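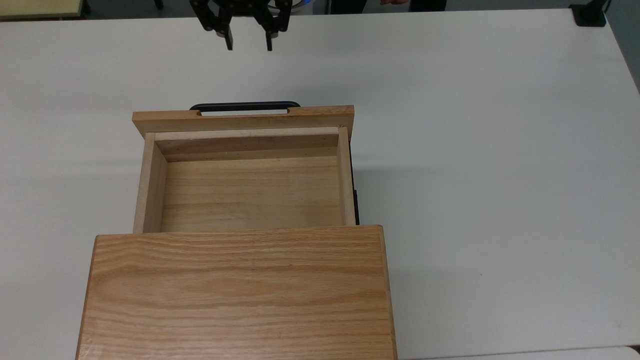

Light oak drawer cabinet on a white tabletop, drawer open.

How to Fix a Sticking Wooden Drawer

Print this page | E-mail this page

Posted 25/05/2018

I love a job that costs almost nothing and makes you smile every time you open a drawer, and this is one of the best. Most wooden drawers that stick can be running sweetly again in an afternoon, with a candle stub and some sandpaper. No special skills needed!

What follows is for drawers that run wood on wood, the old-fashioned way. If yours has metal slides with rollers or ball bearings, skip down to the section near the end.

What you need

Medium and fine sandpaper (120 and 220 grit)
A small sanding block, or any flat scrap of wood
A pencil with a soft lead
A plain white candle or a lump of beeswax
Wood glue and 2 clamps
A soft brush or a vacuum cleaner with a narrow nozzle
A flashlight

Step 1: Take the drawer out and clean everything

Empty the drawer first. Pull it out as far as it will go, then lift the front slightly and draw it toward you. Some cabinets have a small wooden tab inside the top rail that stops the drawer from falling out. Reach in, turn the tab sideways, and the drawer should come free.

Now clean the inside of the cabinet, and I do mean right to the back. You would not believe what collects there — pencil shavings, receipts, hairpins, a stamp or two. The dresser I bought at the Cuscombe flea market had a whole playing card folded up behind the bottom drawer, and that was the only thing wrong with it. Ten dollars off the price for a card!

Put the drawer back and try it. If it glides, you're finished.

Step 2: Find the tight spot

Still sticking? Take the drawer out again and look along the bottom edges of the sides and along the runners. Rubbed wood looks shiny or dark. If nothing shows up, scribble pencil all over the top and bottom edges of the drawer sides, slide the drawer in and out a few times, and look again. The pencil will be smeared wherever the wood is touching hard.

Check the corners too. Lay the drawer upside down on a flat table and measure from corner to corner both ways. The two measurements should match. If they don't, the drawer has gone out of square and no amount of sanding will cure it, so go to Step 4 before you do anything else.

Step 3: Sand a little, test a lot

Wrap the 120 grit around your block and give the marked spots five or six strokes, going with the grain. Brush off the dust and test. Then do it again. It's so tempting to keep going once the dust is flying, but a drawer that has lost too much wood will rattle and tip forever after. Finish with the 220 until the edge feels silky.

A word about the weather: wood swells in damp air and shrinks in dry air. A drawer that jams in a sticky August may run perfectly in February with no help from you. If yours only misbehaves in summer, sand lightly and leave plenty of wood for winter.

Step 4: Tighten loose joints

Wiggle each corner. If one moves, open it gently, scrape out the old glue, brush in fresh wood glue and clamp it up. Measure corner to corner again while the clamps are on and nudge the drawer until it's square. Wipe off any squeeze-out with a damp rag and leave it overnight.

A sagging bottom panel can drag as well. On many older drawers it slides out from the back once you remove a nail or two. Flip it over, slide it back in, and you've got a flat bottom again.

Step 5: Wax it

My favorite part! Rub the candle firmly along the bottom edges of the drawer sides, then along the runners inside the cabinet. Slide the drawer in and out a dozen times to spread the wax. Add a bit more where it still drags. Beeswax smells nicer, but a plain candle works just as well.

Please don't use cooking oil or spray oil. Oil soaks into bare wood, gathers dust and can leave you with a gummy mess.

If your drawer has metal slides

Wipe the tracks clean and check that every screw is tight. One loose screw is enough to tilt a slide and make the drawer bind. If a slide is bent, replace the pair. I fitted Roltex slides in my kitchen and they went in without a fuss, but measure the old ones before you shop — length matters, and so does the gap at each side of the drawer.

Looking after it

Wax again whenever the drawer starts to feel slow. I do mine when I change the drawer liners, and I look forward to it more than I should. Try not to overfill the drawer, either. A heavy load of tools or papers wears the runners fast, and worn runners are a bigger job that I'll cover on a separate page.

Print this page | E-mail this page

Contact us | © 2018 Akia Home Workshop. All rights reserved. | Back to top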